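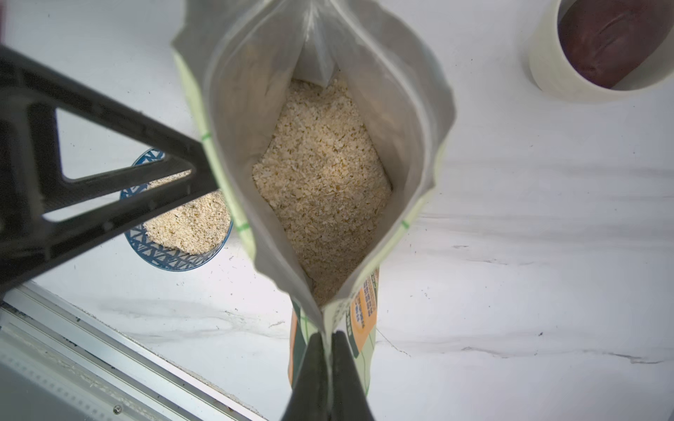

Oats in the pouch, oats in the blue and white zigzag bowl

From: Lieselotte Kettler
To: Celtorside Pantry Swap list
Date: 27 Jun 2023
Subject: Re: rolled oats, pouch or jar?

Hi Mateja and everyone,

I'm so glad you asked this, because I've gone completely oat mad this winter! I'm firmly on the side of leaving them in the pouch. The stand-up ones with the silvery lining are brilliant – they open out nice and wide, so you can get a proper scoop in, and you can fold the top down hard and put a peg on it. Mine live on the shelf above the kettle at Adlow Street and we get through 500 g in no time.

For the muesli morning I'd love us to tip the oats into bowls first and let people add their own fruit and seeds. Small pale flakes like the ones in my photo are my favourite for soaking (half oats, half milk, a grated apple, overnight in the fridge). The big chunky ones are better toasted with a bit of honey, and I'll happily do a tray of those too. Does anyone have a colour preference for the labels? I've got orange and green stickers left over from the jam day.

Mateja, could you bring your scales? Some 1,000 g should do the lot of us, plus 3 spare jars for anyone who wants to take a mix home.

Cheers,
Lieselotte

Mateja Tomić wrote:
> Hello all, quick one. Do you decant your rolled oats or leave
> them in the packet? My jars have neat little lids but I can
> never fit the last cupful in, so I end up with a jar AND a
> packet. Also, who is doing the oats for muesli morning?
> Mateja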